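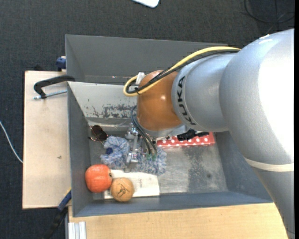
Odds bin on the table. Balls, something fluffy, a spotty red box.

Odds Bin FAQ

Same questions keep coming in, so answers in one spot. Ask I-seul Sung if yours isn't covered.

What goes in the bin?
Small stuff with no home. Balls, soft things, little boxes, flat bits of card. If it has a proper shelf it goes on the shelf, not in here.

What doesn't?
Food. Glass. Batteries, loose or otherwise. Anything over 800 grams, please, the heavy things squash the rest. Texters without lids (they go straight in the rubbish).

Do the balls need to be clean?
Wipe them down, yes. Damp cloth, bit of dish soap, dry before they go back. The orange one picks up fluff like you wouldn't believe.

One of the balls has been drawn on. Should I scrub it off?
No, leave it. It's the tan one with the black doodle. People like it. Please don't add more drawings to the others though.

How do I wash the blue and white fuzzy thing?
Cold, gentle, inside a pillowcase. No dryer, ever, the shag goes to felt. Hang it over the airer and give it a shake when it's nearly dry. Don't brush it wet.

Can I borrow something?
Yep. 2 weeks, write it in the book. Longer is usually fine but tell Iulian Voicu first.

Why metal and not a plastic tub?
We had plastic tubs from Zakix, three of them, all cracked along the rim by December. The grey one came from the Onholm clearance and has sloped sides so you can see to the bottom without tipping everything out. Heavy to shift but.

There's rust on it. Is that a problem?
The paint's worn on one side and there's some rusty colour in the scratches. Looks worse than it is. Keep wet things out and it won't get much worse. Repaint is on the list, colour not decided.

How often is it sorted?
Every month or so, takes 30 minutes if people have been good. Everything out, floor of the bin wiped, check for crumbs and dust in the corners, everthing back in. Soft items on top.

What about the card and paper?
Flat pieces are ok if they're clean and bigger than your hand. Scraps go in the yellow-lid bin outside.

Can I donate?
Kindbridge takes most of what we can't. For us, drop it at the side door before 3 pm with your name on it. No bags of mixed stuff, we dont have the room to go through it.

Something of mine ended up in there by mistake
Happens. Have a dig, take it, let I-seul know so it comes off the sheet.

Related
Borrowing book: how to fill it in
Te Moana toy wash day, what to bring
Getting felted fluff out of soft toys
Side door hours
Shelf labels (print your own)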